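# The worktop is not a cupboard

I have lived in four flats and one house, and in every one of them the kitchen worktop has ended up as the place where things wait. Shopping waits to be put away. Empties wait to go out. A bottle of pop that somebody meant to chill at lunchtime is still waiting at seven in the evening. I think this is a bad habit, and I think most of us could drop it without buying anything.

My own low point came after we moved to the house in Bíró Road. The kitchen there has a long run of white worktop under the window, and I was pleased with it for perhaps a week. By April I was making sandwiches on a chopping board balanced over the sink.
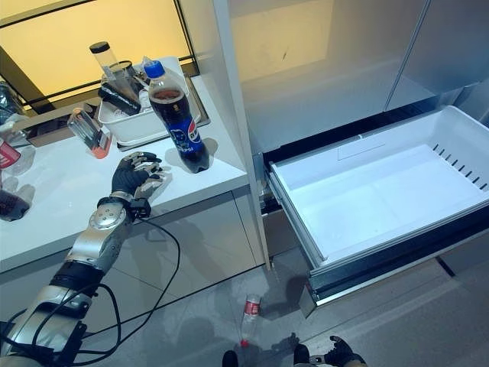 **Where should drinks bottles go if there's no room in the fridge?**

In a low cupboard or a deep drawer, standing up, away from the cooker and out of the sun. Move one to the fridge each time you take one out.

The usual answer to a crowded worktop is a basket. I have nothing against baskets, and I own several. But a basket on a worktop takes up more room than the things in it did, and it gives them permission to stay. Once there is a basket, a jar goes in, then a small bottle, then something long that has to lie across the top. Everything that won't fit gets put down beside it. I bought a set from Riltell a couple of years ago and it took me months to see that I had paid for a neater sort of pile.

Shopping baskets and carrier bags are worse, as they were never meant to stop there at all. They come in full, half of what's in them gets taken out, and the rest is left because the phone rings or the tea needs making. Then the bag itself becomes one of the things on the side.
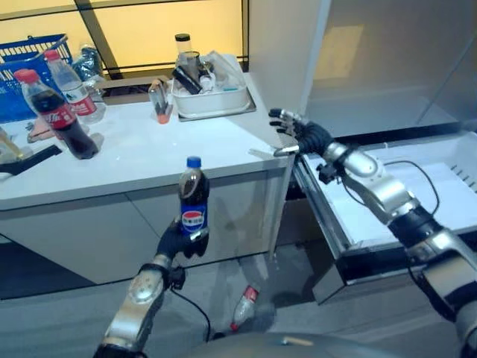

*Cola, water and a shopping basket on the side, with a drawer open.*

A drawer is a better home than people allow. We are brought up to think that drawers are for cutlery and tea towels, and that bottles belong on a shelf or in a door rack. A deep drawer will take small bottles perfectly well. You look down on the lids and can see what you have, and when it's full it's full. A worktop is never full in that way. There is always one more gap by the kettle.

I measured ours when I was planning all this. Length by depth, less the hob and the sink, it came to 504 square inches of flat surface that was any use for cooking. Well over half of it was covered, and most of what covered it was drink. I hadn't thought of us as a household that drank very much of anything.
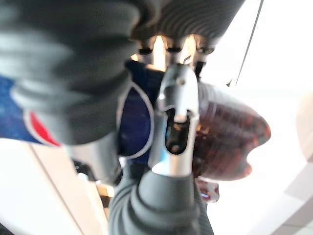
Small bottles are the real offenders, in my view. A big one goes in the fridge door and everyone knows where it is. The small ones get bought singly, opened in the car, brought in with an inch left and stood wherever there's a space. They also fall over, and a bottle on its side takes up three times the room of one standing up. If you do nothing else, buy the bigger size and pour it into a glass.

The argument I hear most against clearing the side is that a bare kitchen looks unlived in. The Brandance brochure that came with our new cupboard doors had page after page of kitchens with nothing out but a lemon, and I agree that nobody lives like that. I don't want to either. Our kettle stays out, and so do the toaster, the bread bin and an old Rikon radio with a bent aerial. Those get used every day where they stand. A bottle doesn't get used on a worktop, it only gets parked there.

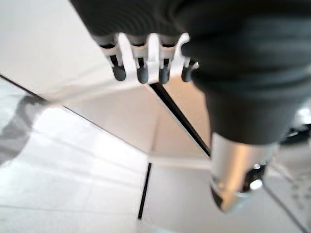 The other argument is time, and I have less patience with that one. Putting away a week's shopping takes me 12 minutes if I do it straight off. It takes a good deal longer in bits — you handle the same things again and again, shifting them along to reach the bread and then shifting them back.

So the rule in our house now is that nothing gets put down on the side unless it's going to be used in the next hour. We break it fairly often. The bags still land there first, as there's nowhere else to put them when you come in with both hands full, and I've stopped minding that. What I mind is finding them there the next morning, which last month happened twice.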